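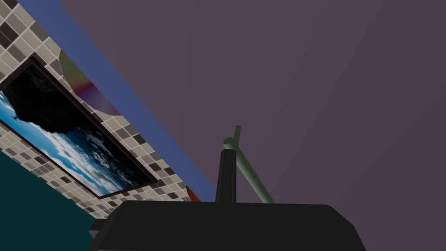 2 min read

I've carried the same phone for four years now, and I still get a daft little thrill when I pull it out of my pocket, because it's small! It's a Levari, the short one with the rounded back, and I can reach every corner of the screen with one thumb while hanging on to a bus rail with the other hand. Try that with anything in the shops this November.

I'd love the phone makers to have another go at this. I know the argument against. Small phones don't sell, the battery has to shrink, and people want to watch films on the train. Fair enough, some people do. But I spent a month with the Wiegand everyone raves about, and while the screen is gorgeous – really, properly gorgeous – I dropped it twice, and it wouldn't sit in any jacket I own. By the end I was leaving it on the kitchen side and picking up the old one to go out.

What I like best is how much a small phone can do these days. The chips have become so good that mine still opens maps in a blink, and the camera takes lovely pictures of the dog in bad light. My Levari cost £400 new, and I had the battery changed at Drildale in the spring (in and out before lunch, and it lasts till bedtime again). I can't think of many things I own that have given me so much for the money.

And there is so much room for fun ideas! Skanadeck showed a little handset last year with a proper headphone socket and a button on the side you could set to do anything you fancied. The torch, a voice note, the bus times. I wanted one straight away. It only went on sale in a couple of countries, and not in mine, so I've been reading other people's reviews of it with my nose pressed to the glass.

So please, somebody, make a good one and sell it here. Give it a decent camera and a few years of updates, in a colour that isn't grey. I'll be in the queue with exact change.

Recent posts
Why I went back to wired headphones
The Wiegand after a month
In praise of the side button
Changing a battery is easier than you think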